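Chapter 4
Metal Packaging: The Drinks Can

By the end of this chapter you should be able to:
- name the main parts of a two-piece drinks can
- describe how the body is made from flat sheet
- explain why the end of the can is made from a different alloy from the body
- describe how a stay-on tab opens the can
- outline the steps by which used cans are turned back into sheet

Before you start, you should have read Chapter 2 (Properties of Sheet Metals) and the section of Chapter 3 on coatings. The terms ductile, work hardening and alloy are used here without further explanation.

4.1 Why study a can?

A drinks can is a pressure vessel. It has to hold a liquid that contains dissolved gas, survive being stacked, dropped, chilled and left in a warm car, and then open by hand without tools. It must do this at a very low cost, and the metal must not change the taste of the drink. Few other products in the kitchen have to meet so many demands with so little material.

The wall of a modern aluminium can is thinner than many people expect. In the middle of the body it is only slightly thicker than a sheet of office paper. An empty can is easily crushed in one hand, but a full and sealed one is very hard to squeeze. The difference is the gas pressure inside, which pushes outwards on the wall and keeps it stiff. Designers rely on this pressure. Still drinks have no gas of their own, so a small drop of liquid nitrogen is often added just before the can is sealed. The nitrogen turns to gas and does the same job.

4.2 From three pieces to two

Early cans were made from tinplate, which is steel with a thin layer of tin on each side. A flat piece was rolled into a tube and the side seam was soldered. A base and a lid were then fixed on. This is called a three-piece can, and it is still used for some foods.

The three-piece can had several drawbacks for drinks. The side seam was a possible point of leakage. It left a strip that could not be printed. Solder contained lead, and welding later took its place.

In a two-piece can the body and base are formed together from one disc of metal, and only the end has to be added. There is no side seam, so the printed design can run all the way round. Most drinks cans sold today are of this kind.

4.3 Forming the body

The process begins with a wide coil of sheet. A press cuts out discs and draws each one into a shallow cup. The cup then goes to a second machine, the bodymaker, where a punch pushes it through a series of rings. Each ring is a little tighter than the one before. The wall becomes thinner and taller while the base stays at nearly its original thickness. This step is known as wall ironing.

At the end of the stroke the punch presses the base against a domed tool. The dome curves inwards and acts like an arch, so that the base can resist the pressure inside without bulging.

The top edge of the body is uneven after ironing and must be trimmed. The body is then washed, dried, printed and varnished on the outside, and sprayed on the inside with a thin lacquer. The lacquer keeps the drink away from the metal. Acidic drinks would attack bare aluminium within a short time.

Last of all, the top of the body is narrowed to form the neck, and the rim is turned outwards to make a flange. A narrower neck means a smaller end. The end is the thickest and most costly part of the can, so even a small reduction in its width saves a large amount of metal over a year of production.

Case note: Lateck

Lateck runs a can line at its Zudombridge works. When the line was refitted, the production engineer, Siamak Mirzaei, had to choose between keeping the existing end size and moving to a narrower one. The narrower end used less metal, but every customer would have needed new seaming tools. Of the 40 customers asked, 17 said they would pay for the change. Lateck kept the old size for its standard range and offered the narrow end on slim cans only. The case is taken up again in Chapter 9, where the costs are set out in full.

4.4 The end and the tab

The end is stamped from sheet that has already been coated. Its alloy contains more magnesium than the alloy used for the body, which makes it stronger but less easy to draw. This does not matter, as the end is shallow and needs very little forming.

A line is pressed part of the way through the metal to mark out the opening. This is the score. The tab is fixed by a rivet, but no separate rivet is used. The centre of the end is pushed up into a small button, the tab is placed over it, and the button is flattened. No hole is made, so nothing can leak.

The tab is a lever. Lifting the ring end forces the nose down on the scored panel. The score breaks first near the rivet, letting out the gas, and the tear then runs round the opening. A short length is left without a deep score, so the panel folds down inside the can and stays attached. Older ring-pull tabs came away completely and were a common cause of litter and cut feet.
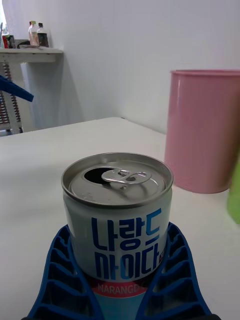 4.5 Joining the end to the body

The filled can and its end are joined by a double seam. The curled edge of the end is laid over the flange of the body, and the join is made in 2 operations. In the first, a roller tucks the curl under the flange. In the second, a roller with a flatter profile presses the layers tightly together. A sealing compound inside the curl fills any small gaps.

Seams are checked by cutting through a sample and measuring the overlap. A seam that is too loose will leak, and one that is too tight may crack the metal.

4.6 Recovery and reuse

Used cans are sorted, baled, shredded and heated to remove the paint and lacquer. The clean shreds are melted, and the alloy is adjusted before casting, as bodies and ends have been melted together. The cast block is rolled into sheet and the cycle begins again. Melting used cans takes far less energy than making new aluminium from ore.

Steel cans are lifted out of mixed waste with magnets. Aluminium is not magnetic and has to be separated in another way, usually with an eddy current separator. Section 4.9 describes how this works.

Key terms

Double seam: the folded join between the body and the end.
Flange: the outward-turned rim at the top of the body.
Score: a line pressed part of the way through the end to guide the tear.
Wall ironing: thinning a drawn cup by pushing it through rings.

Activity 4.1

Collect two empty cans, one aluminium and one steel. Use a magnet to tell them apart. Weigh each can and record the volume printed on it. Work out the mass of metal used for each 100 ml of drink and present your results in a table. Do not cut the cans open, as the edges are very sharp.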